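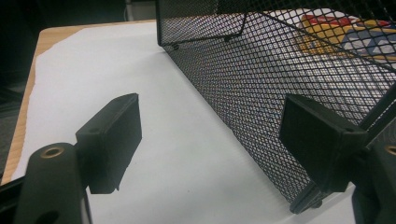
What does a fire investigator do first after the flames are out?

The investigator walks the outside of the building, all the way around, before stepping through any door.

Chapter 6
Reading a Burned Building

That first walk surprises most newcomers. They want to get inside, find the blackest corner and start digging! But the outside walls have a lot to say. Smoke stains over a window show where hot gas pushed out. A patch of bare, pale brick may mark a spot where the fire burned long enough to clean the soot away. By the time Liya Kahsay finished her lap around the Gundley Street warehouse one Wednesday in January, she had a page of notes and two good ideas about which end of the building to look at hardest. (One of them turned out to be wrong, and we'll get to that.)

The warehouse fire is the case we'll follow through this chapter. It's a wonderful one to learn from, even though the building itself was plain: one floor, a loading dock, an office at the back and a row of storage rooms rented out to small shops. The call came in before dawn. Crews had the fire under control in 59 minutes, and no one was hurt. What they left behind was 330 feet of wet, smoky hallway and a big question.

Investigators call the place where a fire began its origin. The thing that started it, together with the way heat met fuel, is its cause. Keep those two words apart in your mind, and work on them in that order. If you decide on a cause too early – say, a space heater, just because there's a space heater in the room – you'll start seeing signs of it everywhere.

So how do you find an origin? Fire usually moves up and out, and it leaves marks as it goes. The best known is the V pattern, a wedge of damage on a wall that often points down toward something that was burning. Patterns can fool you, though. Falling ceiling tiles can start a second blaze on the floor, and a broken window can feed air to a room until it looks far worse than the room where everything began. That is exactly what caught Kahsay with the back office.

Her partner, Wondimu Seyoum, spent the same morning talking to people. Who saw smoke first? What color was it, and where were they standing? In Section 6.1 we'll read three of those interviews and mark each one on a floor plan, so have a pencil ready.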